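Kenholm Youth Baseball League
Progress report to the Uzor Fund, spring term
Submitted May 15, 2023, by Sheyla Tello, program director

The grant covers umpire training, catcher's gear and field work at the two Kenholm diamonds. Registration closed with 13 teams, and all of them have played every week except the one lost to rain. The Venddale and Flavport clubs are sharing a bus for away games, as set out in the original proposal.

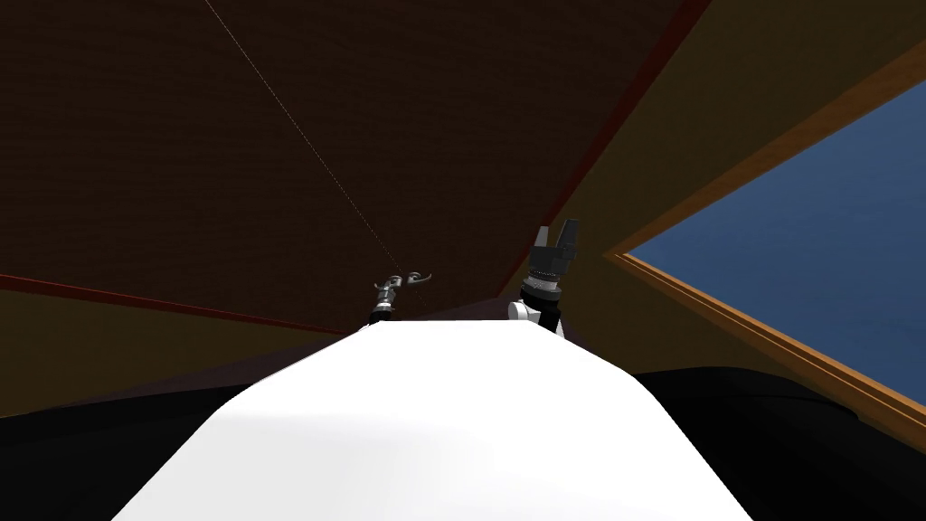 Progress Report No. 2

Field work. The infield on the lower diamond was regraded before opening day and the pitcher's mound was rebuilt. Gerrit Nkuna supervised the work and signed off on it. The upper diamond still drains badly behind second base. We moved one Flavport game off it and have asked the contractor to come back when the ground is firmer. The backstop netting on both fields has been replaced.

Umpires. Mirsad Vasić ran the preseason clinic and has been working the plate with the new umpires in the younger division. The older division is covered by certified umpires from outside the league. Two early games in the younger division started late when an umpire was sent to the wrong field. Assignments now go out with the field name and the start time on the same line, and we have had no repeat.

Equipment. Catcher's gear was bought for every team in the younger division. The cost was $3,965 against a budget line of $3,000. The difference came from the league's own concession income and we are not asking the fund to cover it. Helmets were inspected in December, and the ones that failed were thrown out. 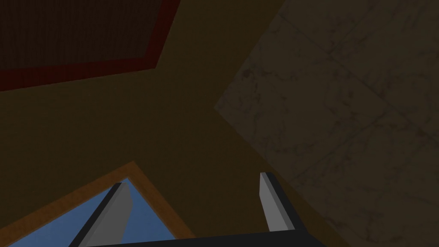 Can a player who missed registration still join a team this season?
Late players go on a waiting list and are placed when a roster spot opens in their age division. The fee is reduced after the midpoint of the schedule.

Coaching. Every team has a head coach. Abena Amissah took over the Venddale under-12 team in the second week of the season, after the previous coach changed jobs. Pitch counts are being turned in after each game. Most sheets arrive the same night. A few coaches needed reminders, and Ryszard Jasińska now calls them the next morning.
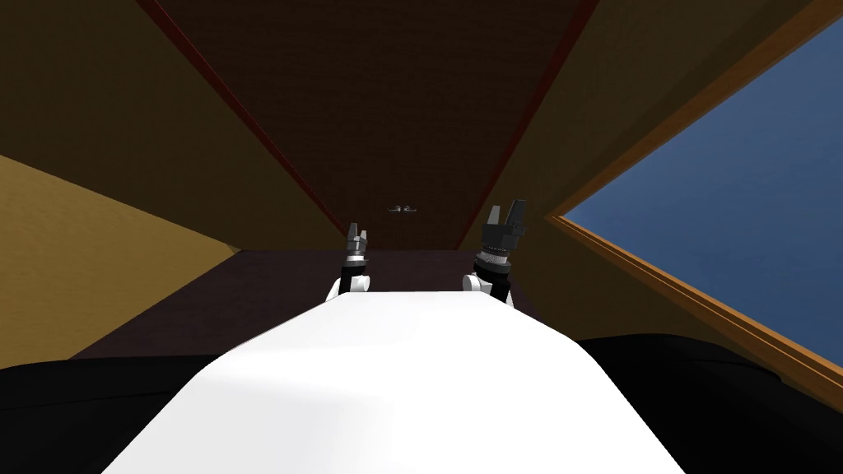 The count sheets also showed that several pitchers were catching later in the same game, so we have added a rule against it for the younger division. Coaches were told in writing before the rule took effect.

Remaining work. The upper diamond drainage is the only item behind schedule. The second umpire clinic and the end-of-season tournament are both still to come, and the tournament will be played on the lower diamond if the drainage is not finished. Receipts for the netting and the gear are attached. The final report will include attendance by team and the full pitch count record.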